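Bands, borders and beige tops

Patterned paper over a worktop, then. Quick one this month, the printer wants it by teatime.
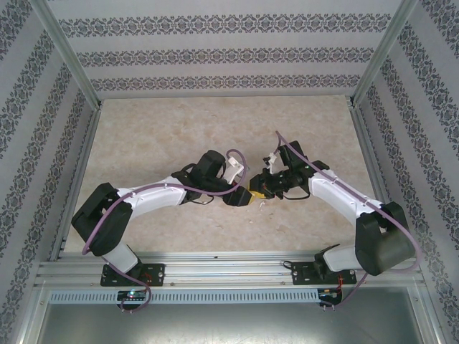 Anyone who puts a banded paper in a small space is asking for trouble, wrote one reader after the October issue, and she would sooner paint the lot cream and have her weekends back. Fair enough. We had more post on wallpaper than on anything else this year, damp included, and most of it grumpy.

But I'm sticking up for it. Pale grey ground, dark damask going across in bands, beige marbled top underneath. It's a good mix. Grey and beige aren't meant to go together, or so my mother always said, and they do, as long as one of them has a bit of movement in it. Marbling does that. A plain beige top against a plain grey wall would look like a dentist's.

Now the corners. Three bands level along the back, and on the two sides the same paper running in diagonal stripes. Some of you will hate that. I quite like it. If you want everything level all the way round, though, here's what to do.

Draw your line first. Pencil, long spirit level, right round all the walls you're papering, before you open a roll. Do not measure up from the worktop. Worktops slope. Mine drops 4 mm from one end to the other and you'd never know until there's a dark stripe sitting above it.

Start on the back wall, middle, work outwards. Then the sides. Carry the pattern a finger's width round the corner and cut there, hang the next piece over it. Don't try and fold a whole width round, it will crease and it will creep.

Buy an extra roll. Big damask repeats waste a shocking amount and the offcuts are no use for anything but drawers. Check the batch numbers too. I had two rolls from the same shelf that were diffrent greys and only saw it with the lamp on.

Behind a worktop, wipeable paper or a coat of clear varnish. Try the varnish on a scrap. Some greys go yellow under it, ask me how I know.

Along the bottom edge, where the paper meets the top: thin bead of clear sealant, wet finger, done. Leave it a day before you put anything back. I know. A day.

On bands generally, a few of you asked how high. Depends what stands in front. If you've got jars and a kettle and a bread bin all along the back then the lowest band will vanish behind them and you've paid for pattern you can't see. Stand your things on the worktop, tape up strips of dark paper, live with it over a few breakfasts. Move the tape. It's only tape.

And if you inherit a marbled top you don't care for, try the paper before you rip the top out. Cheaper by a mile. We nearly had ours out and then the wall got done and we stopped noticing it.

Where to get it: Haltum have end-of-line patterned rolls in the back room, ask at the till, they're not on display. Papadakis will cut samples if you ring first and they don't mind you keeping them. Cidard does the clear varnish in small tins. I've not tried the matt yet, so if anyone has, write in.

Paste table is free to borrow as before, two hooks missing, legs a bit wobbly. Bring it back scraped down please. Last time it came back with half a roll of somebody's bathroom stuck to it.

Still wanted for the next issue: anything on getting old borders off. Steam, soak, scoring tool, whatever you swear by. Also a reader with woodchip is asking for moral support and I said I'd pass that on.

Replies to the usual adress, or leave a note in the box by the door. Samples for the swap tray go in the same box, labelled on the back with what's left on the roll.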